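3.2. Insignias de la caballería auxiliar: soporte y visibilidad
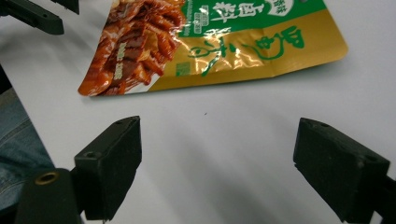
Figura 4. Envase de aperitivo con rótulo en caracteres chinos blancos sobre banda verde.

El problema de las enseñas de tela es conocido: casi nada se conserva. Lo que queda son relieves, monedas, alguna estela funeraria. Para esta sección se revisaron 169 piezas con portaestandarte reconocible, de un catálogo de 2.033 registros (base Nevell, consulta de febrero). Criterio de inclusión — asta visible y travesaño, o al menos el arranque del travesaño. Las dudosas, fuera.

Keskin y Dağdelen proponen que el paño colgado identificaba al destacamento y no a la unidad madre. Plausible. Pero su muestra es corta y casi toda del limes danubiano, lo que obliga a leer sus conclusiones con cuidado. Strickland objeta además que varios de los relieves fueron retallados en época tardía, y en ese caso el fleco inferior no sirve como indicio cronologico.

Sobre el color, poco que decir. Restos de pigmento rojo en 2 estelas, ambas del mismo taller; no basta para generalizar. La inscripción pintada se supone por analogía con los escudos, falta prueba directa.

Queda la cuestión del portador. En las estelas aparece casi siempre a pie, aun cuando el texto lo nombra jinete — convención del taller, segun Ninh. Çetinkaya lo atribuye al formato estrecho de la lápida. Ambas lecturas son compatibles y se retoman en 3.4, con las piezas posteriores al año 400.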